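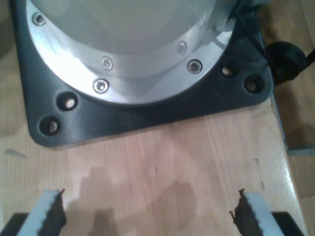
4.2 Wear near fastened objects

We now turn to the part of the survey we enjoyed most. The previous section treated each wooden tabletop as an open surface, where people can put a cup, a saw or an elbow anywhere they like. Many of our tables are not used that way. Something is bolted or screwed down to them, and the wood next to it leads a very different life from the wood a hand's width away.

Across the 73 tabletops in the Tosdale survey we logged 3,365 separate marks: scratches, dents, rings, stains, burns and old screw holes. Of these, 2,582 lay in the outer band of the table, within reach of a seated person's forearms. The rest lay farther in. We had expected the inner marks to be spread out fairly evenly, and on tables with nothing fixed to them they were. On tables with a fastened object they gathered near its edges, and the pattern was clear enough that Górecki could often tell from a tracing alone where the object had been standing.

The shape of the footing matters a great deal. We sorted footings into three types: narrow feet, clamps, and broad plates. Figure 3 shows a footing of the third type on a light-colored wooden tabletop, with rounded corners and mounting holes set in pairs toward the two sides. Broad plates shield the wood under them from light and spills, and when one is taken away the patch beneath can look startlingly new. On pale wood this is a lovely thing to see. One table at the Skarudier site had three such patches that overlapped, each a slightly different shade, and from the owners' purchase records we were able to put them in order by age.

Corners deserve a comment of their own. Square-cornered plates left short, deep nicks at the points, most likely made while the plate was being slid into place before the bolts went in. Rounded corners left hardly any. What they did leave was a faint curved line, often so shallow that it showed up only when we held a lamp low at one side of the table. We missed these lines on our first visit and went back for them in September. The low lamp is now part of our standard method (see Appendix B), and we would urge anyone surveying pale wood to try it, because the amount of extra detail is a real delight.

Dirt was the second surprise. A thin gray border builds up where the edge of a plate meets the wood, in the strip a cloth passes over but never quite gets into. We first logged these borders as stains. Santoro argued that they should be counted separately, on the grounds that most of them came off with a damp cotton swab, and after testing about 84 of them we agreed. They are left out of the totals given above. Where the finish had worn through, however, the border had sunk into the grain and would not lift, and in those cases we kept it as a stain.

Bolt holes are harder to deal with. A hole that is in use is hidden by its bolt, so our count of holes is really a count of the abandoned ones. Several tables made by Wokwood had been drilled, filled and drilled again a finger's width away, and the filler had shrunk a little below the surface and collected crumbs, sawdust and, in one case, glitter. We recorded a filled hole as a single mark even when the filler had cracked into several pieces. Readers who compare our figures with those of Stankevičius should bear this in mind - that survey counts each crack.

It would be easy to read all this as damage, and some owners do. We found it more useful to think of the marks as a record of how the table has been arranged over the years. People move a stool, a lamp or a tray without leaving much behind. When they bolt something down they are making a decision they expect to last, and the wood keeps the outline of that decision long after the room has been changed around it.

Two limits should be noted. Our tables were nearly all of light wood, and the pale patches described above would be far less visible on a dark stained top, where we have only a handful of cases. We also did not ask for any fixed object to be removed for our sake, so our account of the wood underneath rests on tables where the footing was already gone. Section 4.3 takes up those bare tables in more detail, beginning with the overlapping patches at Skarudier.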